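Fovidcombe Neighbourhood Playroom
Progress report to the Pivton small grants desk
Prepared by Simão Marinho, February 2018

Where we are up to

You asked for a short report this time, after the last one ran to 30 pages and included a poem. The market stall corner is set up and in use. The grant was $948, of which $631 has gone out the door, most of it on shelving, the table and the cloth that covers it. The rest is spoken for, pending a quote that Ait Brahim has been going to send us since before the holidays.

The stall runs on a simple idea. One child keeps shop, one child comes shopping, and the goods go from the basket to the bag and, with luck, back again. We had hoped for some early arithmetic. So far we have a great deal of early haggling.

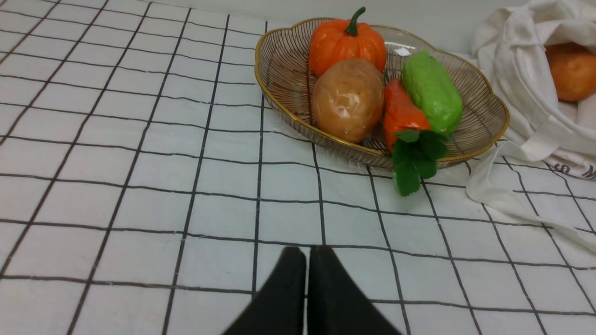
Produce was the easiest line in the budget to spend and the hardest to agree on. Refugio Zepeda wanted things the kids would know from their own kitchens, and Wenceslao Xolalpa wanted things that would survive being stood on. The potato satisfied both of them, being a big tan lump with a few dark eyes on it, and it shares the gold-edged basket with the carrot, the pumpkin and a green thing the children call a cucumber or a pickle depending on who is selling. The price of the pumpkin changes hourly.

The basket itself was a donation from Refugio's sideboard. It has a scalloped rim and is a good deal fancier than anything we would have bought with your money. We did look at plastic crates from Fendow, but they were deep enough that the smaller kids couldn't see what was for sale, and a shop where you can't see the stock loses its customers fairly fast.

The shopping bag

Paper bags lasted one morning. We moved to a canvas tote, which stands up well enough on the table once the top is pushed open, and small hands can get a vegetable into it without help. The straps are long for a four-year-old and tend to wander off across the cloth. Tiburcio Bermúdez has offered to shorten them. He has also offered to fix the gate, so we have not put a date on it.
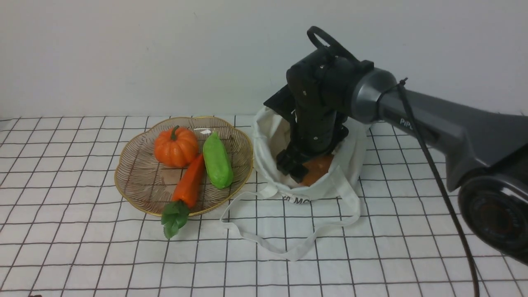 The tablecloth

This was the one item you queried, so a word on it. We chose a white cloth with a black grid because the older kids use the squares to lay out their goods and settle border disputes. One square, one vegetable is the house rule. The pumpkin's owner usually applies for an exemption. The cloth creases if you look at it sideways, and we have stopped trying to get it flat.

What hasn't gone well

The play money is a mess. We bought 2 sets, the denominations don't match, and the coins are now mostly under the radiator. Several children have gone over to barter, and we may leave them to it. The cardboard awning came down in the first week and is being rethought in something stiffer.

Packing up is also slower than we told you it would be.

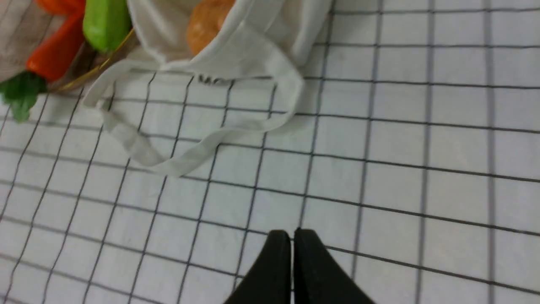 We had allowed five minutes at the end of each session and it takes closer to fifteen, mainly on account of last-minute purchases. Wenceslao has started ringing a bell for closing time, which the children regard as the start of a sale.

Next steps

In March we plan to replace the awning, add a chalkboard for prices and buy a single set of coins large enough to find again. If the Ait Brahim quote turns up we will send it along with the receipts. If it doesn't, we would like your okay to buy the chalkboard locally and move the balance to storage bins. Could you let us know by email, as the phone in the office is still out.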